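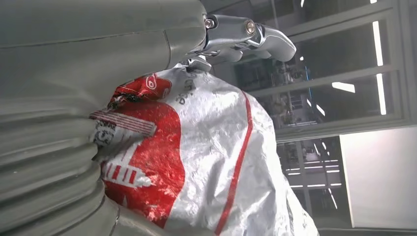 **Plellow, packing area and bag storage: walk-through checklist**

Date: 20 February 2021
Checked by: Ulla Kiiskinen
With: Uriel Escobedo (packing), Marichka Palamarchuk (stockroom)
Last check: December

Marks: OK = fine as found. FIX = needs work, see comment. N/A = doesn't apply on this site.

## 1. Floor and walkways

- [x] Walkway from stockroom door to packing counter clear. **OK**
- [x] No loose bags or film on the floor. **FIX**
 Two bags under the counter by the back leg. Picked up during the check. A plastic bag on this floor slides like ice, so whoever drops one picks it up. Uriel will bring it up at shift start.
- [x] Mats flat, edges down. **OK**
 The corner that was curling in December has been taped. The tape is holding but the mat should be replaced this year.
- [x] Fire door opens fully. **OK**

## 2. Plastic bags, storage

- [x] Bags kept in their bins, away from the heater. **FIX**
 Bin 6 is too close. Marichka moved it to the other wall while I was there. Please leave it there.
- [x] Cartons of new bags stacked no higher than shoulder height. **OK**
- [x] Oldest carton in front. **FIX**
 Carton 545 was behind a newer one. Swapped.
- [x] Red-print and black-print bags kept apart. **FIX**
 Mixed in the top bin. White bags with the red print go left, white bags with the speckled black-and-gray print go right. The bin labels have faded and new ones are on order from Gurnel.
- [x] Bags out of reach of children at the customer side. **OK**

## 3. Plastic bags, condition

Pull a few from each bin and open them fully. Creases are fine. Look for splits along the side seams, pinholes in the bottom, and stretched plastic near the top.

- [x] Side seams whole. **OK**
- [x] Bottom seam whole. **FIX**
 One bag from the top bin opened at the corner when I put a hand in it. The rest from that bin were good. If more turn up, set them aside with the carton number written on a slip so Reto Gisler can take it up with the supplier.
- [x] Print dry, does not rub off on a clean cloth. **OK**

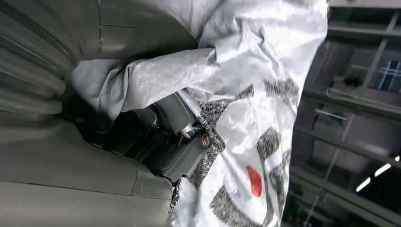 - [x] No bags in use with tears at the gathered part. **OK**
 When a full bag is bunched and held by the neck, all the weight hangs on a small area of plastic. Check there first on anything that has been packed, moved and set down again. If the plastic has gone thin or cloudy, rebag it.
- [x] Warning text about suffocation on each carton. **OK**
- [ ] Warning text on the bags themselves. **Not checked**
 I didn't flatten enough of them to be sure. Marichka will check both prints and write the answer on this sheet.

## 4. Packing and lifting

- [x] Load limit posted at the counter. **FIX**
 Posted, but behind the tape dispenser. Moved to eye level.
- [x] Heavy items at the bottom, nothing with a bare point or edge. **OK**
- [x] Glass wrapped before bagging. **OK**
- [x] Bags lifted straight up, not dragged over the counter edge. **FIX**
 The metal strip on the front edge has a burr at the left end. It will cut plastic and it will cut a thumb. Covered with tape for now. Khrystyna-Mariia Bilyk has the repair request, number 94.
- [x] Double bagging used for cold or damp goods. **OK**

## 5. Tools

- [x] Safety cutters at the counter, blades retract. **OK**
- [x] No open blades in drawers. **FIX**
 One old utility knife in the second drawer. Taken out.
- [x] Tape dispenser clamped down. **OK**
- [x] Heat sealer switched off when not in use. **N/A**
 Moved to the Clarimow site.

## 6. Waste film and used bags

- [x] Collection sack in place and not over the fill line. **OK**
- [x] Receipts, labels and food scraps kept out. **FIX**
 There was a coffee cup in it again.
- [x] Full sacks tied and taken to the cage daily. **OK**
- [x] Torn bags not put back in the bins. **OK**

## Open items

| Item | Who | Status |
|---|---|---|
| Burr on counter edge | Khrystyna-Mariia | Request in |
| New bin labels, red and black print | Marichka | On order |
| Warning text on both bags | Marichka | Open |
| Split corner, top bin | Reto | Watching |
| Replace mat | Ulla | Budget up to 200 |

Comment from Uriel: the top bin is hard to reach for the shorter people on the late shift, and I think that is how the two prints get mixed. Could we swap it with the tape shelf?

Reply, Ulla: yes, go ahead. Keep the tape shelf clear of the fire door when you move it, and initial section 1 again afterward.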